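Home | Guides | Bedroom | Frames & Headboards | Bed Linen | Contact

Filed under: Set-up guides, Making the bed

Section 5: Dressing the Arndale bed

By now the bed is assembled, the leftover screw has been accounted for (see Section 4, "The leftover screw"), and you are entitled to a drink. This section covers the soft parts. It assumes an Arndale frame with the upholstered headboard, a mattress, a Jundosley duvet, and one sheet or cover that you have owned long enough to resent.

Allow 16 minutes for your first attempt. The second takes five, mostly because you will have lowered your standards.

5.1 Before you start

1. Take off your watch and any rings with a raised setting. Woven cotton finds them at once.

2. Clear the mattress of everything, including the instruction booklet you are holding. Prop that on a chair.

3. Run a flat hand across the mattress from the headboard side outward. Wrinkles and small bulges in the fabric are normal and will not all leave when asked. Push the large ones toward the nearest edge and forgive the rest.

4. Check the headboard. The gray upholstery should sit evenly inside its light wooden edge strip, with the squared corner post standing slightly above it. If the post wobbles, go back to Section 3. I'm sorry, but you do have to.
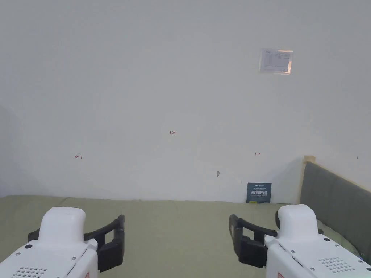
5. Wipe down the wooden edge with a dry cloth. Spray polish will get on the upholstery no matter how carefully you aim.

CAUTION: Do not lift the bed by the headboard. It looks like a handle. It was drawn by someone who should have known it looks like a handle, and she is writing this guide.

5.2 Laying the duvet

1. Carry the duvet in folded and put it down at the foot of the bed. Throwing it open from the doorway is for commercials.

2. Unfold toward the headboard, one fold at a time. Stop a hand's width short, or the pillows will have nowhere to go.

3. Walk to the far side and compare the overhang. Walk back and compare again. Two trips is the permitted maximum.

Note: The khaki shade in the Jundosley range hides tea rather well. The ivory one does not, and we no longer answer letters on the subject.

5.3 Spreading the top cloth

You can do this alone, but it goes faster with two people, provided only one of them is giving orders.

1. Drop the cloth in the middle of the bed. It will land in a heap, with at least one part hanging over the side. Leave that part alone for now - it is already where it wants to be.

2. Find a corner. Any corner will do. If what you have found turns out to be a sleeve, you have brought the wrong item out of the dryer.

3. Grip the corner firmly and draw it out past the edge of the bed, keeping the pull low and steady. Long diagonal creases running back toward the middle mean the tension is going in the right direction.

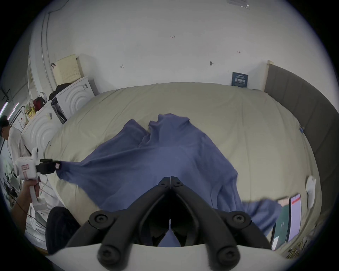
4. Keep hold of that corner while you deal with the bunched part in the center. Let go early and the whole business slides back into a heap, slightly warmer than before and no flatter.

5. Work the peaks outward with your free hand. Pat, don't rub. Rubbing moves the duvet underneath, and then you are back in 5.2 with less goodwill.

6. Move to the next corner and repeat. Pull the slack across before you pull it down.

CAUTION: Two people pulling opposite corners should agree on when to stop. Our Thorlacius covers are tested to 1,000 washes, but we have never devised a test for couples.

5.4 If it still looks wrong

The cloth is diagonal. Turn it a quarter turn. If it is still diagonal, turn it back and call it a throw.

One side is longer. Check that the duvet underneath is centered before blaming the cloth. It is usually the duvet.

There is a lump. Feel for socks. Zirneck covers with the inside ties can also bunch at the corners, so undo the tie nearest the lump, shake, and retie with a bow. Knots are a gift to whoever does the laundry next.

Pillows are covered in Section 6, which is short, and throw cushions in Section 7, which is longer than I wanted.

Text by Emese Sipos. Revised June.

Contact us | Copyright Arndale Beds, all rights reserved | Back to top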